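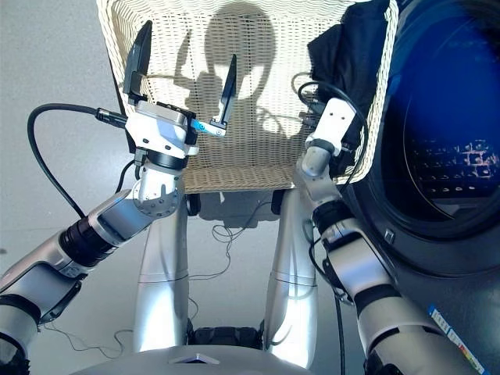
Saturday, notebook, Stevden app (Android build)

Started 9.40. Continued with the crash on the settings page that Hildegard Nolte reported from her tablet. I can repeat it now: open settings, turn the tablet, press back, open settings again. On my phone it needs several tries, on the tablet it comes every time.

The log shows a null pointer in the list adapter. The fragment is created again after rotation but the adapter still holds the old context. I moved the creation of the adapter into onViewCreated and removed the static field. After this change I did 100 rotations with the small script from Anum and there was no crash. I want to see the same result on the tablet before I close the ticket.

Second matter, the language files. The export from Mancuso has 1,674 strings, and 13 of them have no German text. The app shows the English text in these places, so it is not urgent, but two of them are on the login screen and look bad. List sent to Hildegard.

Build time: almost 2 minutes for a clean build. I tried with the Gradle cache switched on, and the second build was clearly faster. I did not write down the exact time, must repeat. Anum Kiani says that on the Zolham machine the cache folder has wrong permissions - please check this before anybody changes the common settings file.

Not done today:
- dark theme colours for the Brirkbridge customer version
- test of push messages when battery saving is on
- old API level, do we still support it? Ask Anum.

Branch is pushed, name is fix-settings-rotate. Please do not merge yet, I left one debug line in the adapter.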